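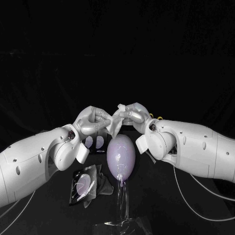 In defence of the handkerchief

My grandfather owned one penknife, two pairs of shoes and what must have been a lifetime's supply of handkerchiefs, because every Christmas the whole family gave him more. He used them for his nose, for his spectacles, for tying up a tomato plant and once, memorably, for carrying home a live crab. I own none. I own a box of tissues in every room, another in the car and a wad in each coat pocket that goes through the wash and comes out as snow.

I have been thinking about this since Plirenside council sent round its leaflet on what may go in which bin. Tissues are not recycling. I had been putting them in with the paper for years, with a faint glow of virtue, and it seems that somebody at the depot has been picking them out again. The fibres are too short to be any use to anyone. They go in the general waste, along with crisp packets and my good opinion of myself.

So I looked into buying handkerchiefs, which used to be a matter of walking into a shop. The Plirenside branch of Lostar has a men's floor the size of a railway station and sells eleven kinds of invisible sock. A young man there took me to see the pocket squares. They were silk, they came folded and stitched to a piece of card, and he looked quite ill when I explained what I wanted one for.

The objections to the handkerchief are well known and I get them all at dinner. It is disgusting. You blow your nose and then keep it. Well, yes. You also keep your toothbrush, your pillowcase and the tea towel that has been hanging on the oven door since Easter. We are a nation that will walk a dog with a small warm bag swinging from one finger, and we draw the line at a square of cotton.

I will grant the other side a heavy cold. With a proper streaming cold you want something you can throw away from you, preferably with force. I'd not ask anyone to get through a bad week in February on cotton alone, and a doctor would probably have views. But most of what we use tissues for is a drip, a smear, a tear at a wedding. A box of Clirnis Balsam costs more than my lunch used to, and my household gets through it like popcorn.

Then there is courtesy. You could once offer a handkerchief to a weeping stranger and it meant something: it was ironed, it was yours, and you were quite possibly never going to see it again. Try the same thing with a tissue out of a coat pocket. It has a bus ticket stuck to it. The stranger stops crying, I'll give it that.

In the end I bought six from the Boonyarit stall on the market, plain white, in a paper bag. They need washing hot and they need ironing, and I had forgotten that I don't iron. They are in the drawer now, looking like something a cat slept on. I have used four. My wife has asked that they be kept out of the wash with her blouses, and there's a separate bucket, about which the less said the better.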